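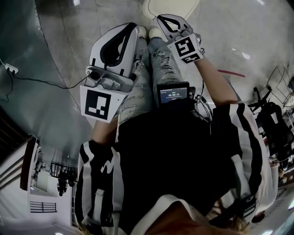 Re: [mending-circle] Ripped jeans, leave or patch?

Hi Parvaneh, and hello everyone,

Oh, I'm so glad you asked this, it gives me an excuse to go on a bit! Pale, washed-out denim with frayed rips at the knees and thighs is my favorite thing to work on, and there's more than one way to go about it.

Parvaneh Ebrahimi wrote:
> My nephew lives in his light blue jeans, with white
> sneakers, winter and summer. He likes the rips but
> his toe goes through the knee every time he pulls
> them on. Can I save them without him noticing?

You can! Leave those white threads alone and put the patch behind them. I use old shirt cotton, cut a good inch bigger than the hole all the way around, and tack it down with size 80 needles (the finer ones, denim that's been washed this much doesn't need a thick one). Tiny stitches in pale blue thread, well out past the fraying, and don't pull tight or the knee will pucker when he sits. Wash them inside out after that.

Wumpini Amoah brought a pair done this way to our April get-together and I had to turn them inside out to find the patch.

I have a bag of shirt scraps if you'd like some, just say so and I'll put them by.

Warmly,
Mitra Shirazi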